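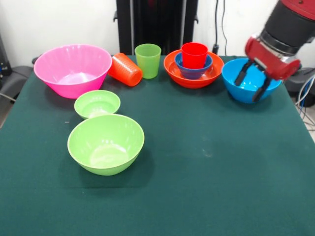 One reader of the previous edition wrote that the chapter on plastics came too late in the book, and that by the time she reached it she had already run a full load on Heavy with the cups on the lower level. The chapter has been moved forward for that reason. It now comes directly after installation and covers loading, program choice, and drying for plastic bowls, cups, and plates in the Poven Lovness countertop dishwasher.

Section 4. Washing Plastic Dishes

4.1 Before the first load

Complete Section 3 (Water and Drain Connection) before you start. The dishwasher must be level, the inlet hose must be hand-tight plus a quarter turn, and the drain hose must be clipped to the sink edge.

1. Open the door fully and pull the rack toward you until it stops.
2. Remove the cardboard spacer from under the lower spray arm. Turn the arm by hand. It must spin freely.
3. Remove the filter cup, rinse it under the tap, and put it back. Turn it clockwise until the arrow lines up with the mark on the floor of the tub.
4. Close the door and press Power.
5. Select Rinse and run it with the dishwasher empty.
6. Check under the sink for drips while the dishwasher drains.

Note: Some water stays in the sump after the program ends. This is normal. Do not try to sponge it out.

CAUTION: Water pressure at the inlet must not be higher than 70 psi. If your supply is higher, fit a pressure reducer ahead of the inlet hose.

CAUTION: The heater draws 900 watts. Do not use an extension cord or a power strip, and do not plug a microwave or a kettle into the same outlet.

4.2 Which items may be washed

Look for a dishwasher symbol or the words "dishwasher safe" on the base of the item. If the marking says "top rack only," treat the item as heat-sensitive and follow 4.4. The Lovness has one rack with two levels. The upper level is the fold-down shelf; anything standing on the wire floor of the rack is on the lower level.

Wash by hand:
Items with no marking
Items with printed decals that are lifting
Foam-lined or double-wall cups
Lids with a loose rubber ring
Anything with a crack, including a hairline crack at the rim

Items larger than 12 inches across do not fit, even with the shelf folded up. A plate that has to be bent to get past the door is too large.

New plastic dishes often have a film from the molding process. Wash them once by hand in warm water and dish soap before the first machine wash. Mixed colors may be washed together. Deep reds and pinks should be kept away from tomato sauce and curry residue of all kinds — the stain does not come from the dish, but it is easily mistaken for color transfer.

4.3 Sorting and scraping

Sort on a clear counter or table close to the dishwasher. Sorting by size first makes it easier to see whether everything will go in one load.

1. Scrape food into the trash. Do not rinse unless food has dried on.
2. Separate cups, bowls, and plates.
3. Set the largest bowl aside. It goes in last.
4. Nest nothing. Bowls that look separate when loaded can slide together once the water is running.
5. Remove stickers and price labels. Label glue blocks the filter.

Grease holds onto plastic more than it does onto glass or china. If a bowl has held butter, oil, or mayonnaise, wipe the inside with a paper towel before loading.

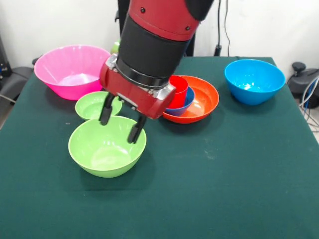 Figure 4-1. Large light green bowl with a second green bowl beside it.

Measure your largest bowl across the rim before loading for the first time. Where two bowls of similar color are in use, check that the deeper one is placed at the rear left, where the tub has the most headroom.

4.4 Loading

The rack is supplied with the Lie insert, a gray wire frame with six hooked arms. The insert holds light items down so that the spray does not flip them. Heavy dishes do not need it, and it should be taken out for loads made up only of china or steel.

To fit the insert:

1. Hold the insert with the arms pointing down.
2. Slide the rear bar under the two clips at the back of the rack.
3. Press the front bar down until both sides click.
4. Lift each arm and let it drop. The arms must move without sticking.

To load:

1. Fold the shelf down. Place cups on it upside down, tilted toward the center of the tub.
2. Place small bowls on the lower level along the right side, open side facing the spray arm.
3. Stand plates in the slots at the front. Leave one empty slot between shallow plates and bowls.
4. Place the large bowl at the rear left, at an angle. A bowl lying flat and face down traps water on its base ring.
5. Lower the insert arms onto the rims.
6. Turn the spray arm by hand one full turn. Move any item it touches.
7. Push the rack in and close the door until the latch clicks.

CAUTION: Keep plastic at least two finger widths away from the heater loop at the rear of the tub. Items resting on the loop will melt and may damage the seal. Damage of this kind is not covered by the warranty.

Note: If a cup flips during the wash it will be full of gray water when the door is opened. Pour it out over the sink, not into the tub, and wash the cup again. Check the insert arm nearest that position.

4.5 Detergent and rinse aid

Use powder or tablets made for automatic dishwashers. Liquid hand soap will foam over and stop the program with error E4.

1. Open the dispenser cover.
2. For powder, fill to the lower line for a half load or the upper line for a full load. For tablets, use one.
3. Close the cover until it snaps.
4. Turn the rinse aid dial to 4. The factory setting of 2 is intended for glass.

White, chalky marks on dark plastic point to hard water. Raise the rinse aid dial by one step before adding more detergent. If the marks stay after three loads, see Section 7.

4.6 Choosing a program

Press Program until the lamp beside the name you want lights up, then press Start. The choice can be changed during the first minute by holding Start until the lamp blinks.

Eco: Everyday mixed loads. Suitable for marked plastic on both levels.
Light: Recommended for plastic. Lowest wash temperature.
Quick: Lightly soiled items only. No heated drying.
Heavy: Final rinse at 151 °F. Not for plastic on the lower level.
Rinse: Cold water, no detergent.

The Extra Dry option adds heat at the end of the program. Switch it off for all loads containing plastic. It stays on from one load to the next until you switch it off, including after a power failure.

4.7 Unloading and drying

Plastic cools quickly and does not hold enough heat to dry itself. Some water will be left on most loads, mainly in the base rings of cups and bowls.

1. When the end tone sounds, press Power and open the door a hand's width.
2. Wait until the steam has cleared.
3. Empty the lower level first, so that drips from the cups do not land on clean dishes.
4. Lift the insert arms before removing bowls.
5. Shake the water off each item over the tub.
6. Set the items out on a cloth or drying mat with space between them.
7. Wipe the base rings with a dry towel. 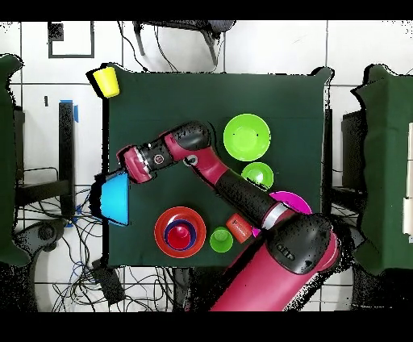
Figure 4-2. Blue bowl on its side; yellow cup, lime-green plate, and smaller lime-green bowl.

A bowl may be stood on its side or upside down to finish drying. Cups should be turned over at least once. Do not stack plastic dishes or put lids on containers while any water is left — a closed container will develop a musty smell overnight, and it takes a second wash to remove it.

4.8 Odor and staining

If plastic dishes smell of detergent after washing, the load was too tight or the spray arm was blocked. Run Rinse with the same dishes and the rack spaced out. If they smell of food, clean the filter as described in Section 6 and wipe the door seal, including the fold along the bottom edge.

Orange staining from tomato will not come out in one wash. Rub the surface with a paste of baking soda and water, leave it for half an hour, rinse, and wash on Light. Repeat if needed. Do not use chlorine bleach in the dishwasher at any time.

4.9 Problems with plastic loads

Dishes have moved and are lying in the bottom of the tub
Insert not clicked in at the front, or arms sticking. Refit as in 4.4.

Knocking noise during the wash
Spray arm hitting an item. Press Start to pause, wait for the spray to stop, open the door slowly, and move the item.

Greasy film on all items
Program too cool for the amount of grease, or detergent cover held shut by a plate. Wipe the dishes first and wash on Eco.

One item has warped
Item not rated for machine washing, or Extra Dry left on. Do not wash the item again.

Small pieces of plastic in the filter
Check the rims of cups for chips and discard the damaged ones. Remove all pieces before the next load. A piece that gets past the filter can stop the drain pump (error E2).

If error E2 comes back after the filter has been cleaned, unplug the dishwasher, close the water supply, and contact the Poven service desk in Kumusbridge. Have the model label ready; it is on the inner edge of the door, left side. Replacement insert arms are sold in pairs and can be fitted without tools.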